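Wonel Opens Orders for Cermont Wrist-Camera Kit for Small Robot Arms

Training package combines curved fingers, a compact camera and ready task lessons for schools, laboratories and small workshops

3 June 2025 - Wonel, a maker of equipment for light robot arms, announces today that orders are open for Cermont, a kit that adds a two-finger gripper and a wrist camera to a small robot arm which the customer already owns. The kit is intended for teaching and for early research on handling of small objects. First deliveries will leave the company's workshop in the coming weeks.

Cermont was shown in March to a group of teachers and laboratory engineers, who could try the kit on their own arms before the final version was fixed. Several changes were made after this trial. The cable from the camera is now led along the side of the gripper, the mounting plate has a second row of holes, and the start guide was written again from the beginning with shorter steps.

"We received many remarks about the guide, and most of them were correct," said Ah-rin Gil, product manager at Wonel. "People did not want a long theory before the first movement. They wanted to mount the gripper, see the camera view on the computer and pick up something in the same afternoon. We arranged the new guide in this order."
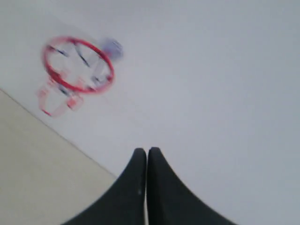

The lessons supplied with Cermont are built on play tasks, and the best known among the trial users is the basketball lesson. In it the operator guides the arm by hand controls to take a small ball, bring it to a toy hoop and let it go over the net. For the learner the difficult part is the approach. The wrist camera turns together with the arm, so the table can lie at a steep diagonal in the view while the two black fingers keep their upright place at the bottom, and the red rim becomes a blur when the movement is quick. Students learn to slow down before the hoop and to correct the angle of the wrist in small steps. The recording software saves the camera view together with the positions of the joints, and each attempt can be played again, marked as good or bad, and used later as training data for a control program.

Lawal Onuoha, who leads the mechanical design, explained that the shape of the fingers was the longest work in the project. The tips are narrow, in order that the operator can see past them to the object, and the body becomes wider toward the base for stiffness. "With the earlier straight fingers, the camera saw too much finger and too little of the task," he said. "We made 19 versions. Some of them were nice to look at and bad to work with. The one we sell is number 17 with a small correction from number 19."

The company also asked an outside partner, the training center Caltton, to use the kit in its evening course for technicians. Yevdokiia Panasiuk, instructor at Caltton, used the basketball lesson with two groups. According to her, the round object is a good choice for beginners because it shows every mistake in the closing of the fingers.

"If one finger arrives earlier than the other, the ball moves away, and the student understands at once what was wrong," said Ms. Panasiuk. "I would like to have more lessons with soft objects. I told this to Wonel and they have promised to add them. My other wish is a longer camera cable for the bigger arms, which for the moment must be ordered separately."
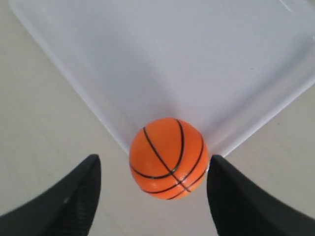
Cermont gripper fingers open on either side of a small basketball-patterned ball, at the corner of a translucent tray.

The position of an object near a tray corner is the subject of a separate exercise in the lesson book. The operator must choose the direction of the fingers before going down, and the exercise is repeated with the ball in different places. Anca Matei, who wrote the lessons, recommends that a class does this exercise before any work with the hoop.

What is delivered

The standard kit contains the gripper with one pair of fingers, the wrist camera with its cable, the mounting plate, a set of screws and tools, and the printed lesson book. The recording software is downloaded from the Wonel customer page after registration of the kit. The play objects for the lessons are sold as a separate set, and customers may use similar objects that they have already.

The robot arm and the computer are not part of the kit. A list of arms tested with the mounting plate is available on request. For arms which are not on the list, Wonel offers the drawing of the plate without cost, so that the customer can have an adapter made locally.

Price and availability

The first series of Cermont is limited to 400 kits. Orders are accepted directly by Wonel and, for schools and public laboratories, also by the distributor Núñez. A replacement pair of fingers costs 59 dollars. The set of play objects costs 40 dollars. The price of the complete kit depends on the mounting plate chosen and is given in a written offer.

"Schools have asked us for a clear offer on paper which they can bring to their administration," said Lautaro Daza, sales manager at Núñez. "We prepare this normally in two working days. For orders of several kits we can also arrange a first training at the school."

About Wonel

Wonel develops and produces grippers, camera mounts and learning material for light robot arms. The company sells to schools, training centers, laboratories and small workshops.

Press contact

Questions from the press and requests for a loan kit may be addressed to Ah-rin Gil, product manager, through the press page of Wonel. Pictures in print quality are available from the same page.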